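How many spare finger pads should I budget for? (hand-held grippers, small jewelry tasks)

Posted by Rosaura Castaño, 11/12/21 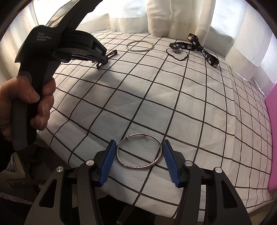 I'm putting together next year's equipment request for our little group and I'm stuck on consumables. We've got the main gear sorted out (more or less!) but last time I wrote a budget I forgot pads completely and ended up paying for a bag of them out of my own pocket in August. I don't want to do that again.

So the work is small household stuff, mostly jewelry. Bangles, rings, chains, things on lanyards, picked up from a bed or a dresser and set down somewhere else. We use two hand-held grippers at a time, one in each hand, and the pads are the soft ribbed kind that go on the fingertips. Metal jewelry is hard on them, especially anything with engraving or little knobs on the ends — the ribs get nicked and then the thin stuff starts slipping.

I have two quotes. Girevness wants 2552 dollars for a bundle, which is one pair of grippers, a charger, a case and "starter consumables" (they won't tell me how many that means, I've emailed twice). Briltance will sell me just the pads and replacement linkages, 764 dollars for a box that should cover a year according to their sales guy. He didn't ask me what we pick up, so I don't know what he based that on.

Do I need the second pair of grippers, or should I go with the box and run what we have until it dies? And is there some rule for how often you swap pads? My boss wants one number on one line and I'd like it to be a number I can defend.

Thanks, and sorry this is long!

Varma

Get the box. We did a whole season of kitchen drawers on a single pair and the grippers themselves were fine. The pads were what went, and then a couple of the pivots got sloppy.

For swapping, we log hours on a piece of tape stuck to the case and change pads at 58 hours no matter what they look like. I know that sounds weirdly exact. It's what we got the first time we ran a set until people complained, so we kept it. Forks and cans were our worst offenders. For bangles I'd start lower and see how it goes. Smooth ones probably won't bother you much, it's the patterned ones I'd watch.

One more thing, swap both pads on a gripper together. We tried saving money by only changing the worn side and it pulled everything crooked. Had to redo two days of work, and there went the savings.

Also ask if the box price includes shipping. Ours didn't.

Galus

just buy the bundle, if one breaks your stuck

Rosaura Castaño

Thank you both! Varma, the tape on the case is going up today. I checked and shipping is extra, of course it is.

Galus, I see your point about breaking one, that does worry me. We work with both hands so losing one gripper pretty much stops everything. I'm wondering if I could put the box on this request and ask for the pair separately later in the year?

Varma

You can, but check how your place handles second requests first. At mine, anything you ask for mid-year goes to the bottom of the pile, and I waited 3 months for a charger. If yours is like that, put both down now and mark the bundle as the one you can live without. Then if they cut something you still have pads.

And don't sign for the bundle until Girevness gives you the pad count in writing. "Starter" on ours meant one set, already on the fingers.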